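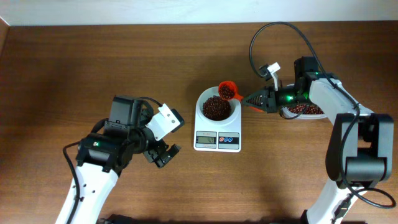 Report on the Visit to the Brenel Seed and Pulse Cooperative
February 2019

Members of the Regional Food Procurement Office visited the Brenel cooperative as part of the preparation for the next school meals contract. The delegation was led by Beatriz Paiva, Head of Dry Goods. The cooperative supplies dried beans, lentils and split peas to 14 districts and has held its present contract since November.

The visit began at the receiving yard, where growers deliver by truck and by trailer. Each load is sampled before it is accepted. Staff explained that loads above the agreed moisture level are sent to the dryer at the grower's expense, a rule that caused some disagreement last season and has now been written into the delivery terms.

The delegation then toured the cleaning line. Stones, stems and broken beans are removed in two passes, and the rejected material is sold as animal feed. The line was stopped for maintenance on the morning of the visit, so the tour of this section was shorter than planned. The Office has asked for the cleaning records for the full season.

Packing is done in bags of 2 and 25 kilograms. School kitchens have told the Office that the larger bag is difficult to lift and to store once opened. The cooperative is willing to offer a middle size but would need a minimum order of 100 pallets per year. This matter will be taken up with the district kitchens before the tender is published.

Storage conditions in the Mokoena warehouse, which the cooperative rents from a neighboring mill, were found to be satisfactory. The floor was clean and the stock was clearly labeled by variety and harvest year. The delegation noted that the older labels do not show the grower's number and recommends that they be replaced.

A short meeting closed the visit. The cooperative asked for earlier notice of order volumes, and the Office agreed to provide estimates each quarter. Ms. Paiva thanked the staff for their time and for the bean soup served at lunch.

A second visit, to the Nadov packing site, will be arranged after the harvest.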